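4.2 Water and hot drinks in the stockroom

Shops of the size covered here seldom have a kitchen. Of the 90 premises in the Arnby survey, only seven had a sink that staff could reach without leaving the building. In the others, tea and instant noodles were made wherever a kettle could be set down, and the stockroom was the usual choice. Space in these rooms is given first to goods for sale. Cartons line both sides of a narrow aisle, and household items are fitted in among them. Any task that needs two hands and a bit of floor has to be done in the aisle itself.
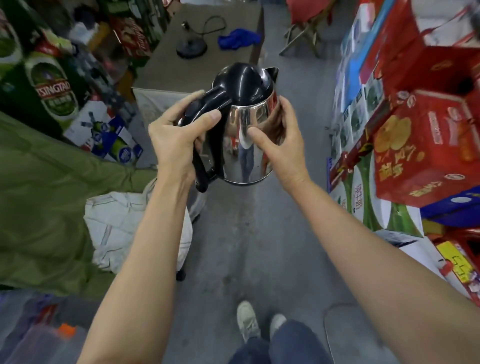 Reda Gaber

The kettle is the most mobile object in the room. It is carried along the aisle past stacked beer cartons and other boxed stock, and a person holding it by the handle will often steady the body with the other hand. We recorded 1,596 separate handlings of kitchen items over the study period, and 285 of them involved a kettle. Most of these were short moves between a resting place and a filling place, two spots that were seldom the same.

Filling follows a pattern that differs from the one described for home kitchens by Chávez. Where there is a tap, the kettle goes to the water. In the stockroom the water is brought to the kettle — a basin is placed on the floor, the kettle stands next to it on something low, and a ladle moves between the two. One hand holds the lid open and the other does the dipping. The height of the support matters. A low stool keeps the kettle opening within easy reach of the basin, and the person filling it works looking down. When the same job was tried from a shelf at waist height, our participants spilled more often and several asked to go back to the floor.
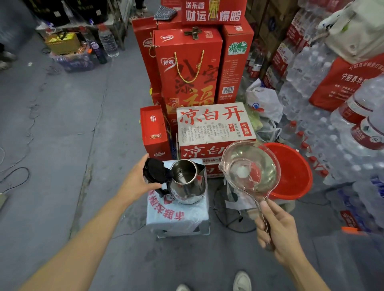
Figure 7. Filling an electric kettle with a ladle from a red basin on the floor, with boxed goods stacked behind.

Stock also shapes the work area. Gift boxes and drinks cartons form the back wall of the space, and their position changes with deliveries. On a Tuesday, the main delivery day in the sample, the clear floor could shrink enough that the basin had to be moved before anyone could pass. Staff did not describe this as a problem. When asked where the kettle was kept, they tended to name the goods next to it — by the beer, behind the gift boxes — and they changed the answer when the goods moved.

Section 4.3 looks at how the same floor space is used for sorting and repacking.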